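Notebook, cell 6, April
Rules for working at the table, second go

Right, I said I'd write the house rules down properly this time, so these are my notes before I type up a clean version and tape it to the door. The first sheet had grown to 301 words for a single rule about gloves (my fault, I got carried away) and I don't blame anyone for walking straight past it.

Started at half past nine by reading through what we've actually been doing against what we said we'd do. Mixed results! The stop button check before the first run is in the log every morning, lovely. The speed setting is another matter. Tarık's entries always have it, mine have it when I remember, and Berkay writes "normal", which could mean anything. So, first new rule: write the number, with the unit, every time. If you change it halfway through a session, new line in the log, with your initials.

Second one is hands. We'd all slid into reaching across to straighten something between runs with the program merely paused. Paused isn't good enough. From now on the program is stopped, the pendant is in your other hand or hung on its hook, and you say "hands in" out loud even if you're alone in the room. I felt a right fool saying it to myself all morning but I did catch myself once, mid-reach, so I'm keeping it.

Third, and this is the one I care about most: teach the approach with the fingers open and the speed right down, and don't add the close command until you've stepped through the approach with somebody else watching. Flowers are a good test of manners, I think. Everything about them is floppy and sticks out further than you expect, and you can't get away with a lazy path past the stems.
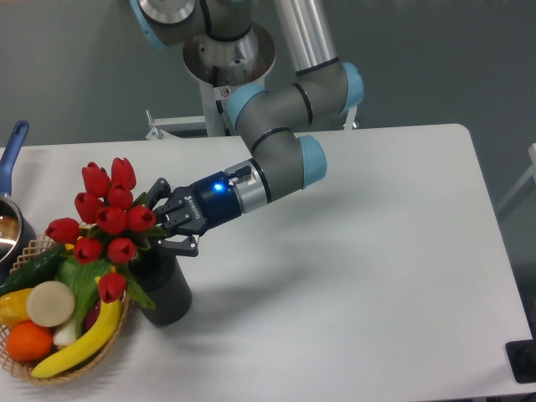
Pin-yu reckons the second pair of eyes should be for new paths only, and that if we insist on it for every tiny edit people will just stop logging their edits. She would sooner have a short rule that gets kept than a strict one that gets dodged, and she asked who is meant to do the watching after five o'clock.

Fair point, and I didn't have an answer to the five o'clock bit. We settled on this: new path or new object, someone watches. Moving a waypoint by a hair, no watcher, but it still goes in the log and the first run is still slow. After hours, no new paths at all. Libor grumbled a bit about that last one and I've promised to look at it again once we've lived with it.

Other bits, in no order:

Risk sheet needs redoing whenever the tool changes. We had 7 tool changes in the old log and only 3 sheets to go with them, eek.

Payload and centre of mass get checked on the pendant after any tool change, before anything moves.

Still to do: print the short version, ask Ataberk whether his Hasora folder has a spare log template, and find the missing pendant hook.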